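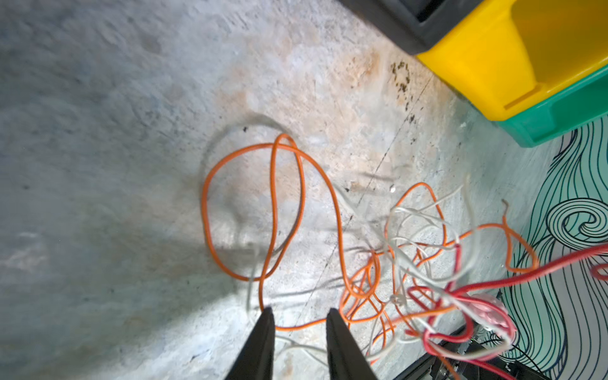
Gerkville head for Cheetham on Saturday with two wins in a row behind them, a sentence this newsletter has not had the pleasure of printing since August, when it was also untrue because one of them was a friendly.

The second of those wins came against Mavside last weekend, 24-19, in conditions that suited neither side and the spectators least of all. Mavside had the wind in the first half and used it to kick the ball out of play at ever more impressive distances. They led 12-3 at the break. Coach Rochelle Tipoki kept her halftime remarks short, and those of us standing near the door heard most of them anyway. The gist was that a rugby ball may be passed to a teammate and that several teammates had been available.

Something got through. Liis Lukoševičius, back at fly-half after a month out with a sore hamstring, started moving the ball wide and Mavside didn't enjoy it. Junior wing Nandini Rajan went over in the corner within five minutes of the restart. The conversion hit the post, considered its options and dropped on the wrong side. Then the forwards, who had spent the first half going backward in scrums at a steady walking pace, won a penalty, kicked for the corner and drove the lineout over for a try that hooker Brenda Penrose has claimed. There were nine bodies on top of the ball at the time and the referee took her word for it.

That one was converted, and a third try followed when Mavside's full-back and wing both left a high kick to each other. Rajan didn't leave it to anyone. With the conversion Gerkville were out to 22-12, or so your correspondent wrote down, until the scorer pointed out that a drop goal attempt in the second half had missed and that I'd credited it out of loyalty. The third conversion had made it 22 on its own. We'll get there: 3, 8, 15, 22. Mavside pulled back a converted try with ten minutes left, which made for an unpleasant ten minutes, and the last two points of the 24 were the subject of a long talk at the scorer's table afterward. Rugby does not offer many ways to score two points. The league has been asked to look at it. The card as signed says 24-19, and on any version of the arithmetic we won.

So to Cheetham, who sit third and have lost only twice at home. They beat us 38-7 in the fall on a day when we had two props, one of whom had told everyone he was really a center. Their lineout is the best in the league and their tight-head is very large and, by all accounts, very nice about it. Tipoki has a near full squad to pick from for once. The only doubt is Lukoševičius, who says the hamstring is fine in the voice people use when a hamstring isn't fine. If she sits out, Rajan may move in from the wing, and we will all find out together whether she can kick.

We are six points off the bottom and nine off a playoff spot. I know which of those numbers the club is talking about, and I'd ask everyone to calm down.

Off the field, Junpei Amano reaches 132 appearances for the club on Saturday if he gets off the men's bench, where he has lately been doing some of his best sitting. He'd like it known that he is available to start. He has liked it known every week since the preseason.

The Grillau Cup draw has given the men a home tie in the next round. The ground record for a cup game is 1,000, a figure so round that I have my doubts, but please come and help us get near it.

The bus for Cheetham leaves the clubhouse at 10:15 a.m. It left at 10:15 last time as well, as the four people who arrived at 10:20 will remember. Kickoff is 1:30 p.m. for the women and 3:15 p.m. for the men. Bring a coat.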